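Welmont Tabletop Stand
Section 4: Placing the stand on a wooden table

The carton says the stand is ready to use in three minutes. Allow 14, and read this section before you believe the line about "scratch-proof" feet.

1. Clear the table and wipe the top with a dry cloth. Grit left on the wood will be dragged along under the metal.
2. Lift the stand by both legs. Do not slide it into place, whatever the carton suggests.
3. Lower one leg until it rests on the wood, then the other.
4. Press gently on each side. If the stand rocks, turn it end for end and try again before blaming the table.

Note: Felt pads (part 3846) are sold separately. They help on hard finishes. On soft or oiled wood we would still put a mat down.
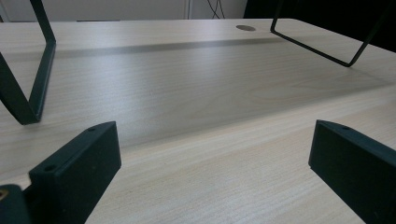
Do I need to fasten the stand to the table?
Leave it unfastened for light items such as papers or a small plant. For anything you would be sorry to see fall, use the clamp kit, and check the clamps again after the first week.

Caution: Do not bend the legs to cure a wobble. A leg bent by hand seldom goes back to its first shape, and the warranty does not cover it.

5. Load the stand from the middle outward. The stated limit is for an even load, so treat it with some doubt if all the weight sits at one end.

Go on to Section 5 for cleaning.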